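Jillitz Flilum 600 portable power station: review after a winter of use

7/19/19

Merle Partington
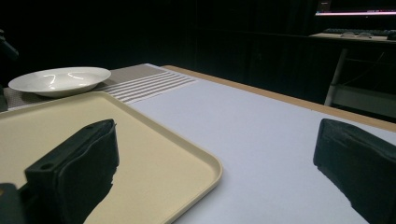

I bought the Flilum in January to top up my electric scooter at the allotment, where there is no mains supply. It is a lithium battery in a metal case with 2 mains sockets, a car socket and a row of USB ports. The name refers to the rated output of 600 watts. Capacity is given as 822 watt-hours.

Charging from the wall takes most of a night. The makers sell a faster charger separately, and at this price it should have been in the box. The scooter goes from nearly flat to full on one charge of the station, with enough left over for a phone and a lamp.

Cold weather is the weak point. On frosty mornings it refused to take a charge until I had brought it indoors for an hour. The manual does mention this, on the last page.

The fan comes on at half load and is loud. My neighbour Tipene Pirihi has the older Tipoki, which is heavier but much quieter, and he sees no reason to change. The handle on mine is comfortable, though the rubber feet came off in the first month and I had to glue them back.

Jillitz claims 1,000 cycles before the battery fades. I can't check that yet. The display still reads full after a night on charge, and the running time hasn't dropped that I can tell.

Good for scooters and e-bikes. Too small for a car.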